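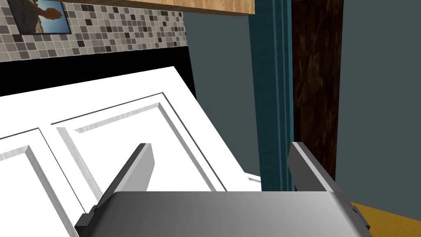

Filed under: Equipment > Software & Simulation > Desk Reviews

Climeck Kitchen Pack, with Lirari gripper model

Climeck sells this as a ready-made practice kitchen for robot arms. You get 11 rooms, a two-finger gripper from Lirari, and a scoring tool that tells you how often your software got a door open. The sales sheet says a small team can be up and running in an afternoon. It took us two days, most of it spent on the license server.

The rooms look decent. White panel doors, mosaic tile, painted trim, wood grain where you'd want it. Looks are cheap now, though, and a door that looks right can still swing like cardboard. Climeck lists 74 doors and drawers in the pack but gives hinge friction for only two of them. We asked for the rest and got a link to the brochure. 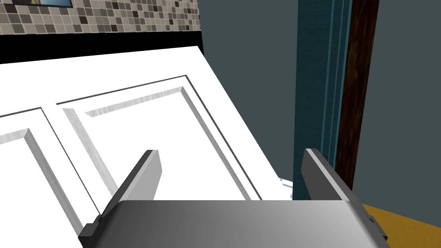
Wrist view in the Climeck kitchen, fingers apart, white panel door ahead.

The wrist view is the best thing on offer. It puts the fingers and the work in the same shot, so you can judge the approach without flipping between windows. It also shows how much the gripper hides. The housing takes up the bottom of the picture, and the lower part of a door panel disappears behind it. Anyone planning to train on this view alone should try the trial version first.
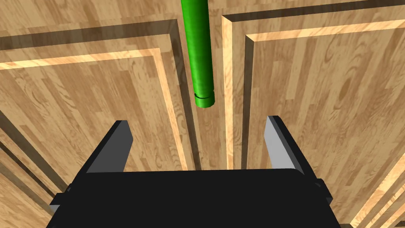 Vol. 2, No. 11

Contrast is another matter. A green rod against honey-colored wood is easy for any vision software to pick out — a white edge on a white door is a much harder test, and we'd want scores for the two kept apart. The scoring tool lumps them together. Climeck's headline figure of 51 tasks has the same problem: a good share of them are the same reach with a different finish on the cabinet.

Prornwood's pack has fewer rooms and duller walls, but it prints its contact settings and lets you change them. Pacheco rents by the month, handy if you only need a kitchen for one project.

Our advice is to hold off on the full license until the hinge data is published. The trial covers two rooms and leaves the scoring tool switched on, enough to find out if your arm's software will talk to it.

Reviewed 02/05/2025. Trial and full license sold by Climeck direct.

Contact the equipment desk | © 2025 | Back to top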